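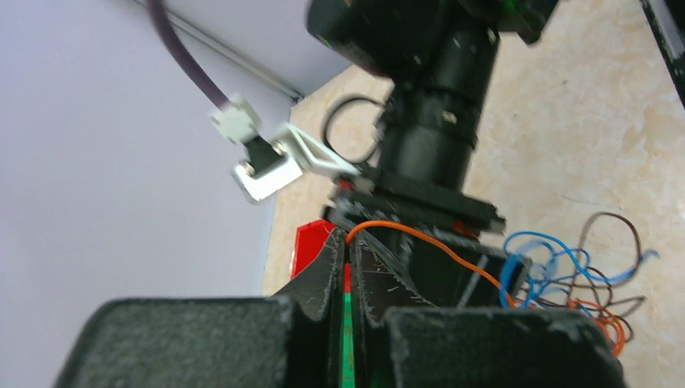 Wire sorting by teleop, how many demos before it stops grabbing two at once?

wirefoot
Sorting loose wire by color into bins, two arms, leader/follower setup. 200 demos so far. Policy goes to the right bin mostly but the pick is garbage, drags half the pile along. More demos or am I teaching it wrong?

Brenari_bench
More. We were at 400 before picks got decent.

hstasiv
Disagree. 400 sloppy ones just teaches sloppy. How fast are you driving the leader arm? Slow down at the grasp, and pause before you lift.

wirefoot
fast. I get bored lol

hstasiv
well theres your problem
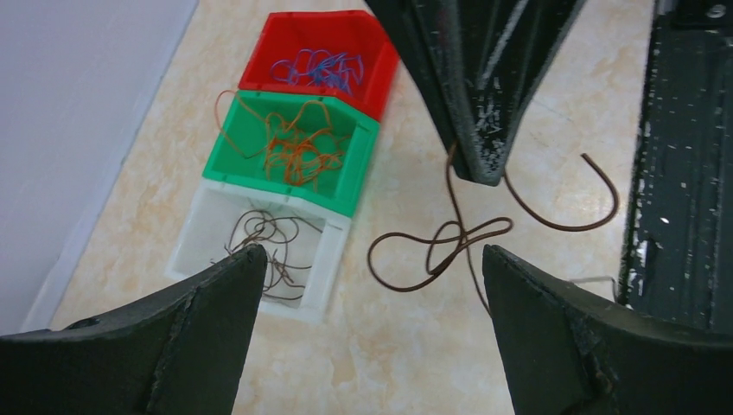 Also pick one way to do the long brown ones and stick to it. Grab near an end, lift straight up, wait, then move over. If you pinch the middle one time and the end the next it averages the two and gets neither.

Brenari_bench
Dont buy that. You want some variety or it falls apart the second a wire lands funny. Keep the messy ones, just add recoveries. Drop one on purpose and go get it.

hstasiv
Recoveries yes. Random grasps no. Not the same thing

polishchuk_i
Has anyone tried moving the arm by hand for this? Feels way better than remote to me, you can tell when a wire snags.

Brenari_bench
Your hands end up in the camera view. Tried it in September, tossed 100 demos.

wirefoot
ok redoing the brown ones slow, keeping the rest for now. will post numbers when its trianed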